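Clavwood Community Boards > Health > Eyes, Ears and Teeth

Topic: Dry eyes all winter, are the warm masks worth it?

Views: 3,612

merinda_k
Hello everybody. I am reading this board for a long time but I write for the first time, so please be patient with my English, it is my third language.

Since March I have a feeling of sand in both eyes, mostly after lunch. In the morning they are fine. I work at a desk until 5 pm and then I drive home, and in the car it is the worst, with the heater on my face. My optometrist looked at everything and told me the glands in the eyelids are a bit blocked. She recommended drops without preservative and a warm mask in the evening. The drops I understand. The mask costs as much as a pair of shoes and I would like to know whether it does more than a wet face cloth.

Also, is it normal that my eyes water a lot if they are supposed to be dry? I forgot to ask her.

pelican62
Watering is normal, yeah. The surface gets irritated and the eye floods itself, but the tears are poor quality and run straight down your cheek. Confused me for years too.

On the mask: save your money. Face cloth, warm water, done. I've done it that way since my first bout and never bought a gadget.

tamsin.of.trisumia
Disagree with pelican. A face cloth goes cold in about two minutes. My optometrist in Trisumia wants steady warmth for the better part of ten, and I'd be up and down to the sink the whole time. The microwave mask stays warm and I can listen to the radio. It's the only reason I kept it up.

Check it on the inside of your wrist first though. Mine came out far too hot once and my eyelids were sore the next day.

pelican62
So re-wet it. You have legs.

merinda_k
Thank you both. I tried the face cloth for one week now. I must say tamsin is right that it becomes cold very quickly, but pelican is right that it costs nothing, so for the moment I continue. I use 2 cloths, one waits in the bowl of warm water while the other is on my face. It is a little better in the evening. In the car there is no difference.

gumleaf_grower
Point the car vents at your feet. Sounds silly, but it did more for me than the drops. Same at the desk, is there an air con outlet above you? I moved one chair over at work and my eyes stopped stinging by the end of the month.

Fish oil, anyone? My sister swears by it.

old_harbour
Fish oil did nothing for me except the burps. I took it for 3 months, every day. Some people do say it helps, so ask your doctor, especially if you're on blood thinners.

What I'd really look at is blinking. When we stare at a screen we hardly blink, and when we do it's only halfway. The clinic on Quintana Street gave me a sheet of exercises: close gently, hold, squeeze, open. I do it whenever the kettle's on.

merinda_k
This is interesting, old_harbour, because my optometrist also said something about half blinks and I did not take it seriously. Yesterday I asked my husband to watch me while I was reading emails and he said I looked like a lizard. So I will do the exercises.

I moved also the vents in the car as gumleaf wrote. The first evening I had cold cheeks but my eyes were comfortable until home. I am surprised that it is so simple — I was sure I would need to buy something.

tamsin.of.trisumia
Lizard, lol. Good on you for sticking at it. I'd still get the mask when one's on sale.

merinda_k
Maybe for my birthday. I want to add one thing about looking far away, because I think it belongs here. At the Heltuven evening class, where I go for my hands and not for my eyes, the teacher asks us to look up from the bench often and find something at the other side of the room. I noticed that after these evenings my eyes are less tired than after the office, although I look at small things there too.
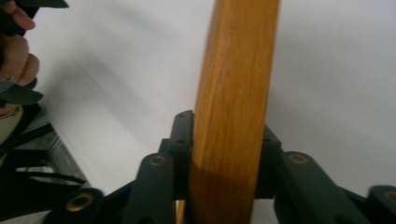 So now at work I try the same. I chose the tree behind the car park, and when I finish a page I look at it and blink slowly a few times. My colleague thinks I am dreaming, but she has started to rub her eyes less since she copies me, or maybe this is only the weather.

pelican62
Probably the weather. But the looking away is sound advice, I'll give you that one. Do keep your next appointment, merinda. If you get pain, or light starts to bother you, or your sight goes blurry and blinking doesn't clear it, don't wait for the appointment, ring them.

gumleaf_grower
Seconding that. My neighbour put a red eye down to dryness and it was an infection.

old_harbour
And throw out the old drops! Check the box for how long they keep once opened. I found a bottle in my glovebox that I don't want to talk about.

merinda_k
I checked my bathroom and there was one open bottle which I could not remember buying, so it is now in the bin. My appointment is next month at 9 am. I will ask her about the fish oil and about the mask, and I will write what she answers.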